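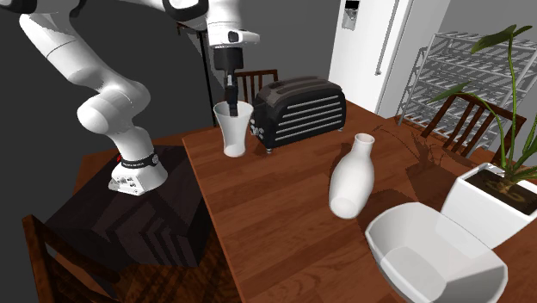 The safety rules we agreed to test in this grant period were written for factories, and our trouble starts there. They assume a fenced cell, a known part and a trained operator. Our work is about arms that share a room with people who are eating breakfast. In the simulated kitchen we now use for most checks, the arm stands on a pedestal right up against the dining table, with a chair beside it, and the gripper puts its fingers into the mouth of a tall white cup a short way from a toaster. The draft practice guide has one clause on nearby appliances. It says they should be "considered." We still don't know what a reviewer would accept as proof of that.

Progress since September

We have turned 59 clauses of the Vekow draft guide into checks that can be run in simulation. Of these, six have been dropped because two people on our team read them in opposite ways and the text could not settle it. We would like that reported upward as a finding, and we have sent the wording problems to the Vekow editors. They have thanked us and changed nothing so far.

The test set stands at 900 runs. Tromik asked for a single pass rate on the front page of this report. We are leaving it out. Most of the failures come from one speed limit near the table edge, and that limit was copied from a rule about presses. A high score would mostly show that we moved the arm slowly.

Where we disagree with the plan

The work plan says simulation results can stand in for hardware tests "where the scene is realistic." Nobody has defined realistic. Our tabletop has a bottle lying on its side and a potted plant with leaves that reach well out from the stems. Whether a sensor on a real arm would treat a leaf as an obstacle is a question the simulator answers however we set it up to answer. We are not willing to sign off on the leaf clause, or the one on tipped containers, from renders alone.

We are also unsure about the Fekidico checklist. It is short and people like it. On our first trial, though, reviewers ticked "gripper contact assessed" without writing down which surface was touched or how hard. A box that can be ticked in that way should come out or be split in two.

Spending and schedule

Spending is in line with the budget. Hardware time at the Worku lab has slipped — the booking was moved twice — and around 200 of the planned physical trials have not started. We do not expect to make all of them up in this period and would rather say so now.

Requests

Please confirm in writing whether a dropped clause counts against our target. Please also let us move the remaining checklist money into physical trials on cups, bowls and other open containers, as the guide is weakest there.

Submitted May 8, 2018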